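The first time I drove a robot arm I crashed it into a countertop in under a minute. Luckily the countertop was only software, and so was the arm. I said sorry to it anyway.

I was in Plarkcombe in December, upstairs from a bike shop, where a small outfit called Gredesska teaches robots to do kitchen chores by having people do the chores first. They had signed me up for a full shift as a demonstrator. You hold a controller in one hand, the arm on your monitor follows along, and every wobble gets saved. Their recording program is called Tamiru, and it has a big green button I came to fear.

My job was jars. Pick one up, carry it over the counter, set it down, let go, back away. I do this at home half asleep with a piece of toast in my mouth, so how hard could it be? 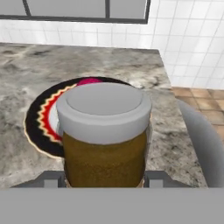 Pretty hard! The trouble is your own hand does a hundred little things you never hear about. It slows down before it touches. It feels the weight and squeezes a bit more. With a controller you get none of that - you're going entirely by eye, and your eye is rubbish at judging how far off a jar is. I kept closing the fingers on air. Then I'd overcorrect and knock the thing flying.

The trainer beside me was very kind about it. Her advice was to stop steering the arm and just look at the jar, the way you look down the road when you're riding a bike. She also told me to keep my bad runs if I'd recovered from them. A robot that has only ever watched perfect pickups has no idea what to do when it's a bit off, so a fumble with a decent save at the end is worth having.

The goal for the jar task was 200 good runs, shared between all of us on the roster. I managed 56 by late afternoon (they let me round up one that was, let's say, generous). By then my thumb ached and I'd started seeing jars when I closed my eyes. 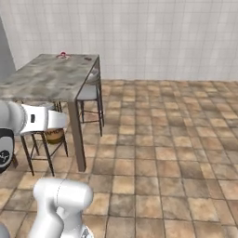
Page last updated: December, 4:15 pm

What I liked best was how much of yourself ends up in there. One of the regulars always comes in low and from the left, and you can pick her runs out of the playback straight away. Mine have a nervous little pause before every grab. If the robot grows up hesitant, that's my fault.

Before I left they played me back a policy trained on an older set, 974 runs from a project called Dandico. No one was holding the controller. The arm went out, slowed down, closed its fingers and lifted, and I found I was leaning forward in my chair with my own hand half closed. It missed the next one by a good margin and I felt much better about my morning.

I've been asked back for the cupboard doors, which I'm told are worse.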